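Kitchen Materials, Week 5: Marble and Its Lookalikes
Handout for the evening course in household materials

Welcome back! Last week was all wood and oil, and we ran out of time before the good part, so the leftover bit about end grain is now at the back of the reader. Tonight is stone, which I have been looking forward to since the course started. Please bring your notes on hardness, and if you have a chip or offcut of anything stony at home, bring that too. Old floor tiles count. So do broken coasters.

1. What marble is

Marble starts life as limestone. Limestone is mostly calcium carbonate, much of it from shells and the skeletons of tiny sea creatures that piled up on the bottom of warm, shallow water. Bury that limestone, heat it, squeeze it for a very long time, and the grains regrow into a tight mass of interlocking calcite crystals. The shells usually disappear in the process. Look at a freshly broken edge under a hand lens and you'll see the crystal faces flash as you turn it. (I will never get tired of this. Bring a lens if you own one!)

The veins are the impurities. Clay, iron, graphite and other odds and ends were in the limestone before it was cooked, and they got smeared, folded and stretched along with everything else. Gray veins often come from graphite or very fine dark minerals. Yellow and rusty ones usually mean iron. Green can mean serpentine, and at that point some people in the trade will still sell it to you as marble even though a geologist would grumble.

A warning about the word itself. In the stone trade, "marble" has long meant any carbonate stone that takes a polish. In geology it means the cooked kind only. Both uses are in your reading this week, sometimes on the same page, so check which one the writer means before you argue with them.

2. Hardness, and why your knife wins

Calcite is a 3 on the Mohs scale. A steel kitchen knife is somewhere above 5, depending on the steel. Quartz is a 7. So a knife scratches marble easily, and a bit of sand dragged under a mixing bowl scratches it too, since sand is mostly quartz.

Remember from week 2 that Mohs is only a ranking. A 6 isn't twice as hard as a 3. It just scratches everything under it, and the gaps between the steps are very uneven.

Hardness also isn't the same as toughness. A marble slab can crack if you drop a cast iron pan on an unsupported overhang, and a vein can be a weak line in the slab. Good fabricators look at where the veins run before they cut a sink opening. The narrow strips in front of and behind the sink are where slabs love to break, often on the ride to the house.

3. Acid

This is the part everyone remembers from school. Calcium carbonate reacts with acid and gives off carbon dioxide. Drop vinegar on powdered marble and it fizzes. Drop it on a polished slab and you may not see a single bubble, but the polish is being eaten, and when you wipe it away you get a dull patch called an etch.

An etch is not a stain. A stain is something that soaked in and left color behind. An etch is missing stone. You can't scrub it out, and scrubbing with a gritty powder makes the dull patch bigger. The only cure is to polish the surface again until it matches its surroundings.

Common kitchen things that etch: lemon juice, vinegar, wine, tomato sauce, soda, many bathroom cleaners and most descalers. Plain yogurt will do it too if it sits. Oil, coffee and beet juice are a different problem, because they get into the pores. Coffee can manage both at once, being slightly acidic.

Sealers slow down staining. They fill or line the pores so liquids soak in more slowly and you have time to wipe. A normal penetrating sealer does nothing at all about etching, and this is the most common misunderstanding I hear. The sealer is in the pores and the acid is on the crystals at the top.

4. Finish

Polished marble is ground with finer and finer grit until it reflects. Honed marble stops earlier and stays matte. The stone is just as soft and just as reactive either way, but an etch on a honed surface is much harder to see, which makes honed a friendly choice for people who actually cook.

There is also a leathered finish, made with stiff brushes. It hides fingerprints nicely and holds crumbs in the little dips. I love the feel of it and would not want to roll pastry on it.

Color plays its part. On a white ground with soft gray veining, red wine shows right away and a dull etch can hide until the light comes in low from a window. On a black ground it's the other way around: the wine vanishes and every etch looks like a pale thumbprint.

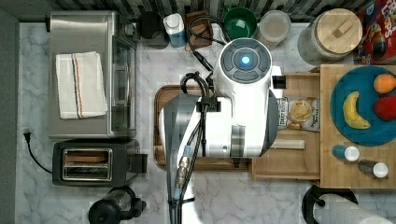
5. The lookalikes

Four materials get mistaken for marble all the time, and you should be able to sort them by the end of tonight.

Quartzite. Real stone, formed from sandstone. It can look exactly like white marble with gray veins, but it is mostly quartz, so it scratches glass and ignores lemon juice. Sellers mix the two up, sometimes by accident. Some slabs labeled "soft quartzite" are plain marble.

Engineered quartz. Crushed quartz held together with resin. Hard to scratch and very hard to stain. The resin is the weak point: a pan straight from the burner can scorch it, and strong sunlight can yellow it over the years. The veins are designed, so look for a repeat from slab to slab.

Porcelain slab. Fired clay with a printed surface. Excellent with heat and acid. Check the edge, where the printed vein often stops dead instead of running down through the body.

Laminate. A printed layer over board. Warm to the touch, light, and it sounds hollow when you knock on it. Some of the new prints are wonderful, and from across a room they can fool anybody, including me.

None of these can be told apart for certain from a photograph. You need your hands, and ideally a scrap.

6. Tests for the bench

Work in pairs. Each tray has samples from four suppliers, marked Kastside, Flatum, Polat and Plultetti. The names tell you where I got them and nothing about what they are, so please don't go looking for a pattern! Two of the trays were shuffled on purpose.

Touch first. Lay your palm flat on each sample and wait. Stone pulls heat out of your hand faster than laminate does, so it feels colder even though everything in the room is at the same temperature.

Look at the edge. Follow one vein from the face to the side. Does it carry on?

Scratch. Use the glass plate. Press a corner of the sample firmly across the glass, then wipe it. A white line that wipes off is powder from your sample. A line you can feel with a fingernail is a scratch in the glass.

Acid. Goggles on. One drop of the vinegar from the bottle, on the back or on a broken edge, never on the polished face. Watch it from the side with the lens. If nothing happens, scrape up a little powder with the steel point and try again on that.

Write down what you saw before you write down what you think it is. The two columns are separate on the sheet for a reason.

7. A little arithmetic

Pure calcite has a density of 2.71 grams per cubic centimeter, and marble comes in close to that. For a countertop 3 centimeters thick, one square meter is 30,000 cubic centimeters, which gives just over 81 kilograms. That's a grown adult for every square meter of counter! Work out your own kitchen at home and then go and look at your cabinets with new respect.

Second problem. A slab measures 3,000 millimeters long and 1,251 millimeters wide. Find its area in square meters, then its weight at the same thickness. Round at the end, not along the way.

Third, for those who want it. Pure calcium carbonate has a molar mass very close to 100 grams. How many grams of carbon dioxide could you get from dissolving 5 grams of it in plenty of acid? The molar mass of carbon dioxide is 44. Show your steps.

8. Care, in short

Wipe spills when they happen. Wash with warm water and a drop of dish soap, then rinse, because soap film builds up and looks like wear. Keep vinegar sprays away from it. Use a board for cutting and a trivet for hot pans; marble handles heat fairly well but a sudden change in one spot can open a crack along a vein.

For an oil stain, try a poultice. Mix baking soda and water to a thick paste, spread it over the mark, cover it with plastic and leave it overnight. Let it dry fully before lifting it off. You may need three or four rounds, and old stains may never go completely.

For Monday

Read the chapter on clay bodies and glazes. Finish the second problem and bring your bench sheet, even if it's a mess. Find one surface at home that you've always taken for stone, do the touch and edge checks on it, and write a few lines on what you decided. Skip the acid at home, please, unless it's a scrap you own.

Kitchen Materials evening course | Handouts may be copied for class use | Contact the course office | Back to top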